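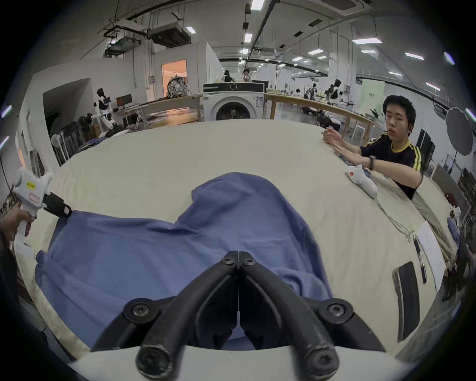 Last updated: Sep 19, 2026

Lumside Table Cover, Cream

The Lumside is a cloth cover for large work tables where clothes are sorted, folded and packed. It gives you a clean, light surface to lay a garment on and keeps knitwear off the bare tabletop. The cream color is the one we sell most. Dark and mid-tone clothes show up well against it, so a blue sweatshirt bunched up in the middle of the table is easy to read: you can find the sleeve and pull it out flat before you start.

Size and fit

The cover comes in one length, 259 cm, and is meant to lie over the top with some drop at the edges. It is not fitted and has no elastic. If your table is shorter, fold the extra under at one end or let it hang. Customers with longer tables usually buy two and overlap them – put the overlap away from the spot where you fold, or the ridge will show up in thin shirts.

Fabric

Woven cotton, 675 g per cover, hemmed on all sides. There is no coating on it. Soft knits such as hoodies and sweatshirts grip it a little and stay put while you square up the shoulders. Slippery linings will still slide. The cover is not padded and should not be used as an ironing surface.

Folding a sweatshirt on it

Lay the garment face down and smooth it from the middle out. Bring one side in with the sleeve laid straight down the back, then the other. Fold the hem up to the collar, once for a shelf and twice for a box. Two people can work from opposite sides of a large table. Keep pens capped, as ink does not come out of the cream very well.

Washing

Machine wash at home, warm, with other light items. Front loaders and top loaders are both fine. Expect up to 5% shrinkage in the first wash, mostly in the length. Tumble dry low or hang. Skip the fabric softener – it makes the surface slick.

Changes in this version

Covers made since May have a wider hem and a care label at one corner. The older narrow-hem covers are the same cloth and can be mixed with the new ones.

Ordering

Sold singly or in packs of 5. The Tiradia corner clips fit this cover and are sold separately. The Huvent cover is a heavier cloth for packing benches and does not come in cream.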